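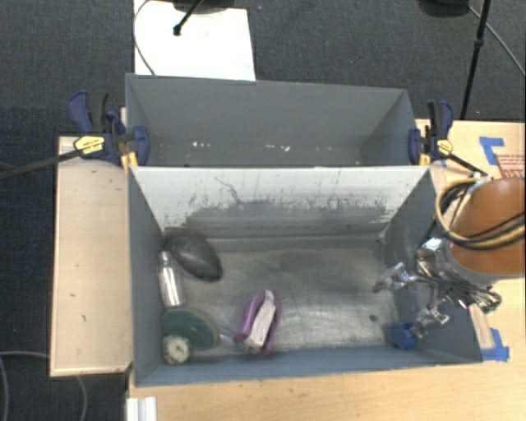 Odds and ends in the front half of the sorting bin, with the gripper down in the right-hand corner. Photo: Greren

Can a machine tidy your junk drawer yet? Greren's answer is "sort of"

FLATTHORPE, Thursday — I get asked at every barbecue when a robot will do the housework, so we went and tried one small chore: picking up bits and bobs from a bin, one at a time.

We ran 1,000 picks at our Flatthorpe workshop and 788 came good. I'm pretty chuffed with that! Hard blocks are easy going. Soft, fuzzy stuff is still a pain, and clips love to twist away (my kids are faster, and they complain the whole time).

So no, it won't be doing your laundry by February. Shop-floor sorting is closer — our friends at Uvholm will trial it on one packing bench, with a person beside it.

Come and have a go yourself at our open workshop, Thursday from 4 pm.

Laine Kalniņš, Greren

Media enquiries: Greren front desk, Flatthorpe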